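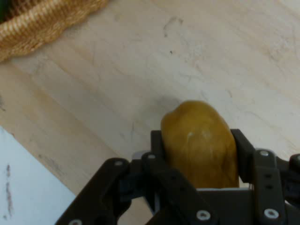
4.2 Controle de preensão e verificação antes do transporte

O módulo de controle de preensão, desenvolvido sobre a biblioteca Liltitari, recebe do planejador uma pose de aproximação e uma abertura inicial dos dedos. O fechamento é comandado em velocidade constante até que a corrente do atuador ultrapasse o limiar calibrado; a partir desse ponto, o controlador passa ao modo de força e mantém a referência durante todo o transporte. A calibração seguiu o procedimento de Contreras e Kozłowski, com 26 ciclos por classe de objeto.

A verificação da preensão utiliza a câmera de punho. Como os dedos ocupam sempre a mesma região da imagem, uma máscara fixa elimina os elos da garra, e o classificador opera apenas sobre os pixels restantes. O conjunto de treinamento compreende aproximadamente 3000 imagens, das quais 306 foram reservadas para validação.

4.3 Estimativa da região de depósito

A borda do cesto é aproximada por um arco de elipse, ajustado aos contornos extraídos da imagem de punho.

Figura 5. Pimentão amarelo entre os dedos da garra; no cesto de vime, um pimentão verde.

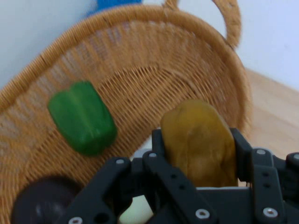 O ajuste é refeito a cada quadro, e as estimativas com resíduo elevado são descartadas pelo filtro temporal. Quando a trama do cesto produz contornos espúrios, o planejador conserva a última elipse válida e reduz a velocidade de descida. Os itens já depositados são representados como obstáculos convexos no mapa local.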